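Waiting for the second letter

When I tell people that I am applying for permanent residence, the first thing they ask is if I am nervous about the interview. I am not nervous about the interview. I am nervous about the mail.

My case was transferred in April from one office to another, and I learned it from a letter that was three sentences long. The letter said my application was now with "the office having jurisdiction." It did not give the name of this office. I called the phone number at the bottom and a recorded voice asked me to say in a few words what I needed. I said "office having jurisdiction" and the voice said it did not understand me. I have an accent, but I think it was also the words.

My friend Despina Kovačević, who came to Lilldale two years before me, says that a good immigration system should be judged by its letters. At first I laughed, and then I read all my letters again. In one of them I am told to send "evidence as previously described," and I have looked through the whole folder and there is no previous description. In another one the word "may" is used 5 times on the same page. I may be contacted. I may submit further documents. Failure to respond may result in a denial. In my first language we have one verb for what is allowed and a different verb for what is possible, and I still stop at this "may" each time and ask myself which one they mean.

I want to be fair. The people who work in these offices are not the ones who wrote the letters. When I finally spoke with a real person, after 96 minutes on hold, she was kind and she repeated everything slowly. But she could only read to me from the same screen that I can see at home, and it says "pending."

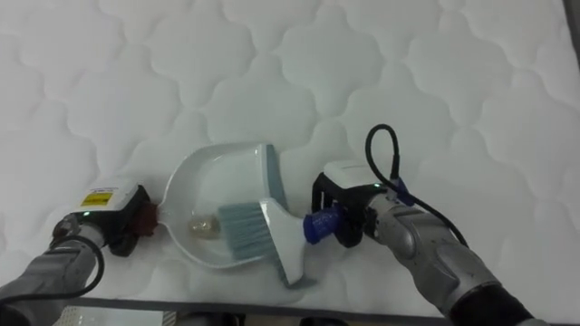

In the politics of this country both sides talk about immigration as if it were a door. One side wants it more open and the other side wants it more closed. I understand that the number of people is an important question and that citizens have the right to decide it. I don't vote here, so I try to be modest about this. Still, in all the speeches I listened to before the last election, I did not hear one candidate say how long a person should wait for an answer, yes or no. For me this is the question. A quick no would hurt me very much, but I could pack and make plans. With "pending" I can't even sign a new lease without a long conversation.

There was a public meeting at the library with a candidate for our district, and Živko Stoyanova and I went together. We wrote our question on a card, as they asked us. The question was: "Would you support a legal time limit for decisions?" The card was read aloud, and the candidate answered for almost 10 minutes about border security. People clapped. Živko wrote on the back of the program "may result in an answer" and passed it to me.

Later I sent the same question by email to the candidate's office and also to the opponent's office. From one I received an automatic reply with a link for donations, and I am not permitted to donate. From the other I received nothing yet.

So I am waiting for the second letter, the one which should tell me where my file is. The mail comes here at 2 in the afternoon, and I try to be home. If somebody who reads this had a transfer this spring and already knows the name of their office, please write to me in the comments how you found it out.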